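Fidus Tabletop Refinishing Compound
27 October 2023
By the Deligiannis Product Office

Fidus is a two-part coating for the renewal of worn tabletops, counters and work surfaces in schools, cafeterias, break rooms and public buildings. It is supplied by Deligiannis in kits for institutional buyers and cures to a flat, low-sheen finish. The compound may be applied over sound laminate, sealed wood and previously painted board. It is not intended for floors, for outdoor furniture or for surfaces that are cut on directly.

Each kit contains the base, the hardener, a mixing paddle, 4 foam rollers and a printed application sheet. One kit covers 50 square feet in two coats. Buyers with larger areas to treat should order all kits from a single batch, as slight differences in shade may be visible where two batches meet on the same surface. The batch number is printed on the lid of the base can and should be quoted in any correspondence with the Cestside warehouse. 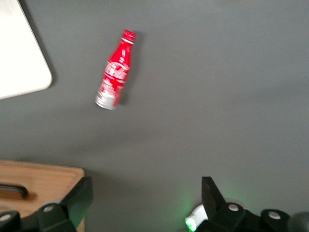
Fidus is offered in nine shades, and color cards are sent on request at no charge. Darker shades show crumbs and dust more readily than lighter ones and are best kept for reception desks and similar light-duty furniture. For shared eating areas the product office recommends a middle tone. A flat medium gray sits quietly under brightly colored items, such as a red aluminum Coca-Cola bottle, and the low sheen limits glare beneath ceiling lights. Custom shades can be prepared for orders of 97 kits or more -- please allow additional time for sample approval.

Surfaces must be clean, dry and free of wax before work begins. Wash with a mild detergent, rinse twice, and sand lightly with a fine paper. Fill chips and deep scratches with Triltier edge filler, sold separately, and allow the filler to harden fully before sanding it level. Mix only as much compound as can be used in one session. Mixed material that has begun to thicken should not be thinned or returned to the can.

Apply the first coat in one direction and the second across it. A treated table may be moved with care the day after the second coat, but should not be returned to regular service until the curing period stated on the application sheet has ended. During that period, do not stack trays or place heavy objects on the surface.

Routine care requires a soft cloth and a neutral cleaner. Scouring pads, bleach and solvent-based polishes will dull the finish and are excluded from the warranty. Small areas of damage can be repaired with the Fidus touch-up pot, available in all standard shades.

Orders are accepted from schools, public agencies and registered contractors. Kits ship from Cestside by ground freight only. The base and hardener must be stored upright, indoors, and protected from frost -- customers in colder regions who expect delivery after November should arrange for a person to receive the shipment. Unopened kits in their original packaging may be returned with the packing slip. Custom shades are not returnable.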